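Zirnholm by post: questions I keep getting

What is Zirnholm, then?

It's a play-by-post fantasy campaign I run on our forum. You write what your character does, I write what happens next, and we muddle through the winter together. The main story follows the road from Dostdale up to Waltside (bring a warm cloak, I mean it!).

Do I need to know the rules?

Nope! We use a cut-down set I wrote myself, 8 pages, and half of that is spell lists. Read the bit on wounds and you're fine.

How often do I have to post?

Once a day is lovely, every other day is fine. If you vanish for 15 days I'll have your character catch a fever and stay at the inn until you're back.

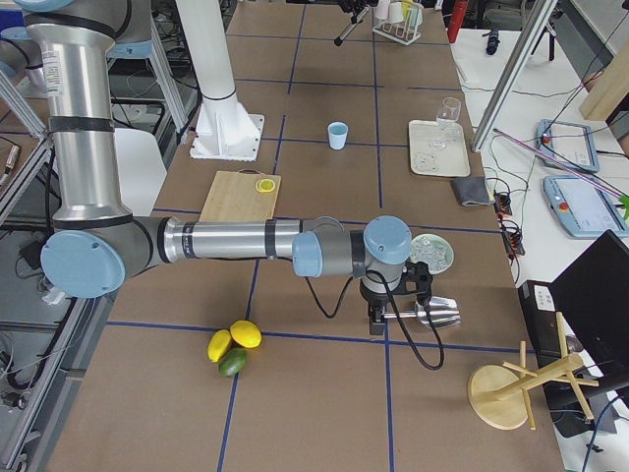 Can I draw my own maps?

Please do, I love getting them. Squares work best for fights, one square to a person, and I'm not fussy about the material. Brown card panels marked off with thin dark blue lines would do me nicely, and you can still read the squares in a photo posted to the thread. Hexes are for the overland map only.

How long should a post be?

I cap them at 600 words, mostly for my own eyes. My longest ever was 1,075 and I got told off for it, quite rightly.

Can I play a wizard?

Yes, but we've got plenty already and I'm begging somebody to play a healer.

Who or what is Choi?

The ferry town south of Dostdale. New characters start there, usually in the rain, usually owing the ferryman money. Post in the Choi thread when your sheet's done and I'll come and find you.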